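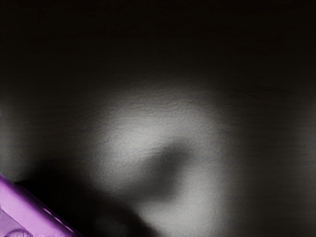 Matte or gloss for a dining table?
Drernville Home & Yard Forum > Finishes

ktwhitelaw
17 November 2023
Stripping my aunt's old table this weekend. My wife wants it black and dead flat. I want gloss. We've been married 12 years and this is apparently the hill.

Dullness
Flat. Gloss black shows every crumb, and also your face while you eat.

coralie_e
Flat shows grease, though. Mine has a permanent map of everybody's elbows. Go satin and be equally disappointed together.

Dullness
Satin is gloss for people who can't commit.

kiriw
Whatever you pick, put a lamp near your test board before you decide. Overhead light hides the brush marks. They come out at dinner, with guests.

ktwhitelaw
How many coats?

coralie_e
Three, sanding lightly between.

Costigan
Two. The third is where the hair gets in.

coralie_e
Costigan, you said two on the bookcase thread and then asked how to fix the bookcase.

Costigan
That was humidity.

ktwhitelaw
Update: she bought the flat while I was reading this. Two cans. Is that enough for a table that seats six?

kiriw
Yes, unless you listen to Coralie.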